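From: Mahuika list member
To: home-machines list
Date: December 9, 2020
Subject: Re: Can machines do the household work yet?

In October a member of this list wrote:

> I manage the laundry of a small guest house and I also wash for
> two sports clubs in our town. Every year I read that a machine
> will soon fold the clothes, and every year I fold them by hand.
> My question is simple. Is there today any machine which I could
> put beside the dryer, and which would fold a mixed basket without
> me? I do not speak about flat sheets, for these I already have a
> good solution. I speak about shirts, shorts, towels and the small
> things. If the answer is no, please tell me what exactly is the
> difficult part, because for me it looks the most easy work in
> the building.

Dear all,

I wanted to answer this message already some weeks ago, but I preferred to first collect my notes. Please excuse the length, and please excuse my English where it is stiff.

The short answer is no. I do not know a machine which you can buy today, put beside the dryer and leave alone with a mixed basket. I know several which do one part of the work well. At Saltton, where I worked for four years in the linen hall, we had a line for sheets and a line for towels. Both are very fast if a person feeds them. The person takes the towel from the pile, finds two corners and gives these corners to the clamps. All the rest is done by the machine. When a visitor came, he always looked at the machine, and I always thought he should look at the person who finds the corners.

I think this is the answer to your second question too. The folding is a small part. Before the folding somebody must take one piece out of the pile, and only one, and must understand what it is and which side is up. A shirt which lies in a heap has no shape that you can measure. The same shirt can lie in a very large number of ways, and in most of them the sleeve is under the body or the collar is inside. A person does not think about it. She takes it at the shoulders, shakes it once, and it is a shirt again. To shake is very difficult for a machine, because the cloth moves fast and the camera must follow it.

For my own interest I made a small count with the wash of the Judham youth club, which my wife and I do at home. I folded 394 pieces over several evenings and I wrote for each piece if I needed to turn it, untangle it or pull something out of it before the first fold. For 110 pieces I needed nothing, I could fold directly. For the other pieces there was always something to do first: a sleeve inside out, a sock in a leg, two shirts holding each other by a drawstring. So a machine which can only fold would have helped me with much less than half of my basket. I do not say that your basket is the same as mine. Sport clothes are worse than other clothes, I believe, because they are slippery and the children take them off in one movement.

There is also the question of the time. A person with practice folds a shirt in a few seconds and speaks with her colleague meanwhile. The arms that I have seen working on clothes are slow, and slow is not always bad. If the machine works during the night, I do not care if it needs some minutes for one shirt. But then it must work without me, the full night, and when it drops a piece behind the table it must know that it dropped it. I would accept slow. I would not accept to stand up at three o'clock to pick up a sock.

With the software Virent, which some of you know, one can plan the path of two arms so that they do not touch each other. I tried it only on the screen. The planning is comfortable for boxes and for bottles. For cloth it gave me not much help, because the program wants to know where the object will be after the movement, and with cloth I can not tell it. One arm pulls, and the other end of the shirt goes where it wants.

I put below three pictures of sport clothes on the table, for those who have never seen two arms at this work.
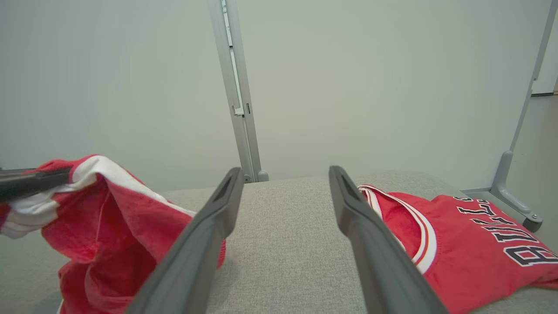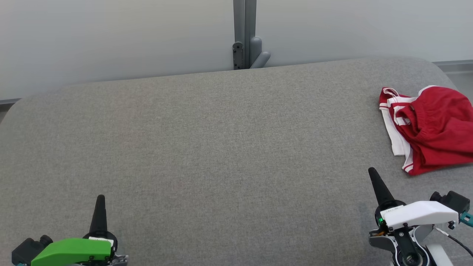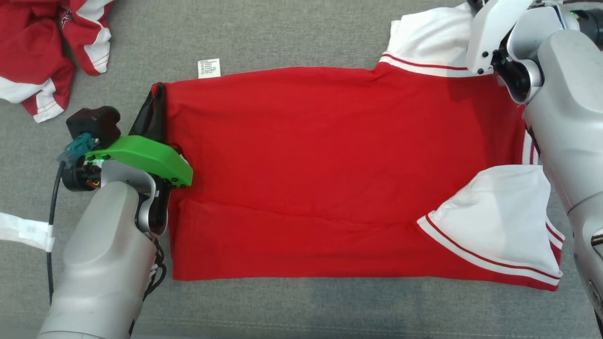

All three show red clothes with white trim on a gray cloth surface. For me the clothes are more interesting than the arms, as each of these trims and bands behaves a little different from the main fabric when you fold it.

An answer to my draft came from Mahuika, who finds me too pessimistic and writes that a laundry does not need the full basket solved. According to this answer, it would be enough if the machine takes the easy pieces and pushes the others to the side for a person, also if the easy ones are few. In a house with 300 pieces in a day, so the argument goes, even a quarter of them is an hour which somebody can use for ironing. Mahuika also asks if the guest house could change what it buys, for example only one model of shirt, all in one fabric, without drawstrings.

To the first point I can agree, with one condition: the machine must be sure which pieces are easy. If it tries a difficult one and makes a knot, the hour is gone again. To the second point I can only say that the sports clubs will not ask the laundry before they choose their shirts.

If somebody on the list has a machine working with mixed clothes in a real laundry, also a small one, I would be glad to read how many pieces it gives back to the person. Please write also which kind of clothes, otherwise we can not compare.

With kind regards from Judham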